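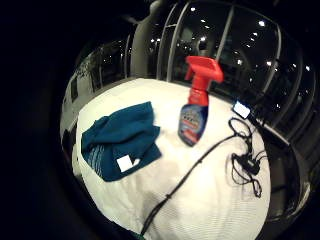
A teal towel and a spray bottle with a red trigger on a white tablecloth at the Plindmont residence.

The Covered Table
At a shared residence in Plindmont, the white tablecloth stays on all week, and the household has learned to clean around it

The common room at Bredby House has one large table, and that table has been kept under a white cloth for the past four years. Residents eat breakfast on it, sort mail on it, fold laundry on it and leave their chargers on it. The cloth is changed twice a week. Between changes it is cared for where it lies, with a towel, a bottle of spray cleaner and a short set of written instructions fixed to the inside of the linen cupboard.

The residence accommodates 14 people, most of them in their first years of employment. Its management had long favored a bare table, which could be wiped down in a minute. The change was made at the request of the residents, who found that the room was seldom used in the evening. A cloth was put down for a dinner in June and was not taken up again.

Abdelghani Abdel Rahman, who oversees housekeeping at Bredby House, was at first opposed. "A white cloth shows everything," he said. "I expected to be washing it every day. What I found is that people put a cup down differently when there is cloth under it. They look first."

The house now owns six cloths, all white and all bought from Skukell, a supplier of table linen to small hotels. Colored cloths were considered and declined. A dyed cloth fades unevenly where it is treated for stains, and after a season of spot cleaning the marks left by the cleaning are more noticeable than the marks left by the coffee. White linens may also be washed together at a higher temperature, in keeping with the care label.

Spot cleaning is governed by a simple order of work. Solids are lifted with the edge of a spoon. Liquids are blotted from the outside of the spill toward the center. Only then is any cleaner used, and it is sprayed on the towel and never directly on the cloth. Mr. Abdel Rahman is firm on this last point. Spray applied to the cloth soaks through to the tabletop, spreads under the fabric and dries there as a ring. The towel holds the liquid at the surface, where it is wanted.

The towels themselves are retired bath towels. The house buys 20 new ones each year, and those they replace are passed down to the kitchen and the common room. Many carry stripes, borders or old labels, and no attempt is made to match them. A deep color is washed separately several times before it is allowed near the white cloth. The test is a plain one: the towel is dampened, pressed against a square of old sheeting and left for an hour. If the sheeting takes any color, the towel goes to the floor-cleaning shelf.

Electrical items have proved a greater difficulty than food. The table stands near the only convenient outlets in the room, and in the evening it gathers phones, adapters and lengths of cable. House guidance asks that these be moved to the sideboard before any cleaning begins, and that a cable never be left hanging over the side, where a passing chair may catch it and draw the cloth along with it. Compliance is described as good in the morning and less good after supper.

Creases are left largely alone. Earlier practice was to iron each cloth in full, a task that occupied most of an afternoon. The cloths are now taken from the dryer slightly damp, shaken out by two people and laid directly on the table, where the remaining moisture allows them to settle. A few wrinkles persist near the corners. Triệu, the catering firm that prepares the monthly house dinner, brings its own steamer for those occasions and leaves the cloth smoother than it was found.

Expenditure has been modest. The house set aside 600 dollars for the first year of linen, including the cloths, a felt underlay and cleaning supplies, and has not since needed to repeat the sum. One cloth has been lost to candle wax. Another, scorched by a serving dish, was cut down for use as napkins.

The underlay is the item Mr. Abdel Rahman recommends most readily to other households – it quiets the dishes, protects the tabletop and keeps the cloth from sliding. It should be cut slightly smaller than the table and removed for airing whenever the cloth is changed. At Bredby House it hangs over the stair rail on those mornings, and breakfast is served in the kitchen.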